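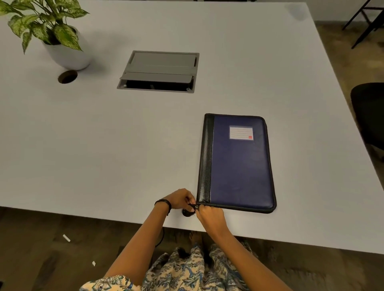 Guides > Office Furniture > Mulcombe Meeting Table > Power and Cable Set-up

December 23, 2025
By the Pitow workplace guides desk

4. Fitting the cable box and running power to the table

The leaflet packed with the Mulcombe says this part of the job takes ten minutes and needs no tools. Set aside an hour and find a screwdriver. The leaflet also shows the table standing over a floor outlet, which few offices have in the right spot. These steps assume your power comes from a wall.

You will need the power strip (part 3876), the under-table tray, the bag of tray screws, a tape measure and some hook-and-loop ties. The plastic zip ties in the bag are not worth using. You will be cutting them off the first time someone wants a longer laptop cord.

CAUTION: Do not plug in the power strip until step 9. Do not use a strip with a damaged cord, and do not plug one strip into another.

1. Measure from the center of the table to the wall outlet, following the path the cord will take: down the leg, along the floor, up to the outlet. The supplied cord is 272 cm long. If your figure is longer than that, stop and move the table. An extension cord is not a fix.

2. Clear the tabletop and lay a blanket over the end you will be working under. The finish is sold as scratch resistant. We would not test that with a screwdriver.

3. Lift both lids of the cable box and check that each one swings freely. If a lid rubs, loosen the two hinge screws a half turn, shift the lid over and tighten them again.

4. From below, hold the tray up under the box with the open side facing the wall. Start all the tray screws by hand before you tighten any of them.

NOTE: Older trays have slots in place of round holes. The leaflet calls this an "improved fit." In practice the tray slides while you tighten it, so get a second person to hold it.

5. Set the power strip in the tray with its switch toward the box opening. You should be able to reach the switch from above without moving any plugs.

6. Run the strip's cord along the underside of the table to the nearest leg. Tie it every 47 cm or less. A cord that hangs where knees go will get kicked.

7. Bring the cord down the inside of the leg. The Kokkonen clip-on leg cover fits, whatever the leaflet says about using only the matching part. It is easier to open again, too.

8. Use the round grommet hole for cords that stay put, such as a desk lamp or a phone base. Save the box for things people plug in and take away. Mixing the two makes a knot in the tray within a month.

CAUTION: Keep drinks and watering cans away from the box and the grommet hole. Both go straight through the tabletop, and the lids are not sealed. Take plants off the table to water them.

9. Plug the strip into the wall and turn it on. Test each socket with something small, such as a phone charger.

10. Close the lids over the cords you plan to use every day. If a lid will not lie flat, the plugs are too tall. Large square chargers are the usual cause. Lay them on their sides in the tray or leave that lid partly open. Never press it down on a cord.

About the Roltcombe wireless charging pad

The catalog suggests adding this pad under the tabletop so that phones charge anywhere on the surface. We tried one in August. It charged a phone in one small spot, slowly, and only with the case off. Skip it unless someone else is paying.

Checking the set-up later

Look under the table every few months. Tighten any loose tray screws and replace ties that have slipped. If the strip feels hot or smells of burning, turn off the power to that outlet at the breaker, then unplug the strip and throw it out.

Go on to section 5, Leveling the Feet.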